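Your hands know more than your joystick does

I've been putting off writing this for months, mostly since the April workshop in Nosutgate, where I sat at a long table with a lot of people who are smarter than me and listened to them argue over how you should show a robot what to do. I said very little there. On the train home I had plenty to say, as usual, and it has been rattling around in my head ever since, so here it comes.

My position is simple. If a job can be shown by hand, show it by hand. Pick up the gripper, walk over to the thing, and do the job yourself. Save the remote control for the jobs where you really have no other choice.

I know how that sounds to some of you. I spent a good chunk of my working life on the other side, and I still have the wrist brace to prove it.

My first teleoperation setup was at a little outfit called Plirnard, where we had one arm, one leader arm to drive it with, and a space heater. The job was putting cups on a shelf. I was told I'd have the feel of it in an afternoon. I didn't. It took me most of two weeks before I could get a cup onto the shelf without looking like I was defusing something, and even then my demonstrations were awful to watch. Lots of stopping. Lots of creeping up to the cup, backing off, creeping up again. I'd open the jaws way too wide because I couldn't judge the depth on the monitor, then close them in little nervous steps.

And guess what the robot learned? It learned to creep up, back off, and close its jaws in little nervous steps. It was a perfect student! It had picked up all of my bad habits, including a weird sideways shuffle before every grasp that I hadn't even known I was doing until I saw a machine do it back to me. I've never felt so seen by a piece of equipment.

People talk about demonstrations as if they were a clean recipe that gets poured into the robot. They're a recording of a person coping with a tool. When the tool is clumsy, a large part of what gets recorded is the clumsiness. You can filter some of it out later (we tried, we had scripts for trimming the pauses and they mostly trimmed the wrong ones), but you can't filter in the thing that was missing, and the thing that was missing was any sense that the person doing the job had done it before.

Compare that with a hand-held gripper. You've got two fingers, a trigger, a camera, and your own arm behind it all. Your arm has been reaching for things your whole life. It knows how to slow down at the last inch. It knows to come in from the side when there's something tall in the way, and it doesn't need a meeting to decide that. The first time I used one I was doing passable demonstrations before my coffee got cold, and I'm a slow drinker but not that slow.

Where the difference really shows, for me, is with soft stuff. Cups are easy to argue over because a cup is always the same cup. Soft things change shape when you look at them funny. Towels, sleeves, stuffed toys, bags of rice - you have to find out where the actual body of the thing is under all the give, and you find that out by pressing. Through a hand-held gripper some of that comes back to you. It isn't much, a bit of push against the trigger, a bit of drag when the thing starts to move. But your hand is used to making a lot out of a little.

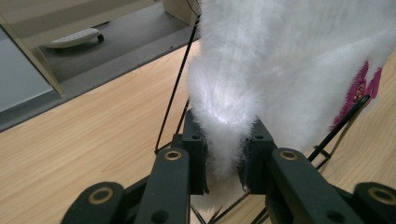

Does the person holding the gripper need to be trained first?

A short session is enough for most people: get them to move at an even pace, keep the fingers where the camera can see them, and finish the motion before letting go of the trigger, and they can start recording the same day.

I get asked that one a lot, usually by somebody with a budget in front of them, and I think they expect a longer answer. The longer answer belongs to teleoperation. At Melis, where I went after Plirnard, new operators did 12 hours on the rig before we kept a single thing they recorded. Twelve hours! And we still threw out plenty after that. When we later switched the kitchen tasks over to hand-held, we had people from the front office recording on their lunch break, and their stuff was good. It was better than mine, if we're being truthful, because they didn't know enough about robots to start moving like one.

That last part deserves a bit more room. Experts get stiff. I've watched it happen to myself. Once you know what the arm can and can't do, you start making everything slow and square and safe, and you lose all the small natural corrections that make a demonstration worth having. Somebody who just wants to get the thing off the stand and into the box will nudge it, regrip it, tip it a little, carry on. I want the nudge. I want the regrip most of all, since the robot is going to miss too and it had better have seen what you do after a miss.

OK, so let me be fair to the other side, because they did make some good points in Nosutgate and I've chewed on them.

The strongest one is that a hand-held demonstration can cheat. Your arm can do things the robot's arm can't. You'll twist your wrist around a corner that no robot elbow is going to follow, or you'll lean your whole body over the table without noticing, and now you've recorded something that is lovely and impossible. With teleoperation that can't happen, because the robot itself did the thing. Whatever you recorded, the arm can reach it. I grant that completely. At one point we checked a batch of 1558 hand-held recordings against the reach of our arm and had to drop 62 of them, and some of those were really pretty ones that I was sad to lose.

But look at that trade! I'd lose 62 out of that pile every single time before I'd go back to the monitor and the leader arm. And most of the drops came from a couple of tasks at a high shelf, where we just should have moved the shelf.

The second point is the one about forces. When you hold the gripper in your fist, you squeeze how you squeeze, and the robot has a motor that squeezes how it squeezes, and those two don't match up unless somebody does the boring work of matching them. True. I did that boring work for a while and I didn't enjoy it. Still, on the remote rigs I've used I felt nothing at all through the handle, so I was guessing at the squeeze from a video feed, and I fail to see how a guess is the gold standard here. Fancier rigs do push back at your hand. They also cost more than my car, and you can't throw one in a tote bag and take it to somebody's laundry room.

Which brings me to the thing I probably care most over. A hand-held gripper goes where the mess is. The rooms people live in are full of bad lighting and chair legs and cords, and things stacked on other things. If you make the teaching happen at the rig, then everything has to come to the rig, and by the time it has been carried over and set down nicely it's a different job. We had a project called Gustudau that ran in 14 homes, and no way would we have gotten an arm up half those staircases. We barely got the tripod up. What we brought back was varied in a way I'd never managed to fake in a lab, and believe me, I'd tried. I once spent a whole morning crumpling a blanket in different ways. They all looked like a blanket that I had crumpled.

Are there jobs where I'd still reach for remote control? Sure. Anything hot, anything sharp, anything where a person's hand shouldn't be within a foot of the work. Anything with two arms that have to stay out of each other's way, although I've seen people do nice things with a gripper in each hand. And when a robot is already out there working and gets stuck, you want a person who can take over from a distance and get it unstuck, and those rescues make good teaching material too. I'm all for it. Use the rig for what the rig is for.

What bugs me is how often teleoperation gets picked first because it looks like the serious option. There's a big machine, there's somebody at the controls, visitors love it. A person standing at a table with a plastic gripper in their hand looks like they're playing a carnival game. I've had guests walk right past our best recording station to go and stare at a rig that hadn't recorded anything usable in weeks. I get it, I'd stare too. But I don't think we should be planning our work around what's fun to show the guests.

So if you're starting out and you've got a small budget and a list of household jobs, my advice is to print or buy a couple of hand-held grippers, make sure the fingers match the ones on your robot, and spend a few days just doing chores with them. Trade off often, because your forearm will hate you. Record the fumbles. Keep the shelf low. If after all that you hit a job that can't be done that way, call me and I'll happily tell you which leader arm to get and which wrist brace to go with it.

Posted November 15, 2022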